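3.2 Why people keep repairing old things

Our second round of interviews turned up something we had hoped for but hardly dared expect.
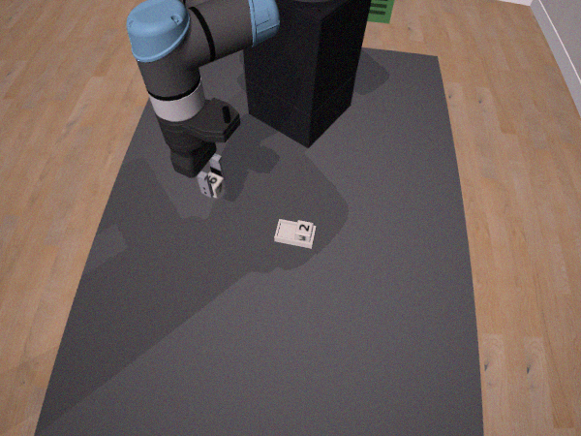 Figure 4. Gray arm with pale blue joint caps over a dark gray mat (computer rendering).

Of the 107 households in Naserthorpe that answered the January survey, 49 had repaired at least one kitchen item in the past year, and most of them wanted to talk about it at length! Parri and Kárason found much the same eagerness in Tovgate, although their sample was smaller and leaned toward older renters. We were struck by how rarely money came up first. People talked about a kettle they had grown up with, or the pleasure of hearing a radio come back to life on a Sunday morning — one woman played us hers over the phone.

Length of residence mattered more than income. Among the 30 people we interviewed in person, those who had lived on the same street for over a decade usually knew where to borrow a soldering iron, and newer arrivals usually did not. We return to this borrowing in Section 4, where the Avon street diaries let us follow single tools from house to house.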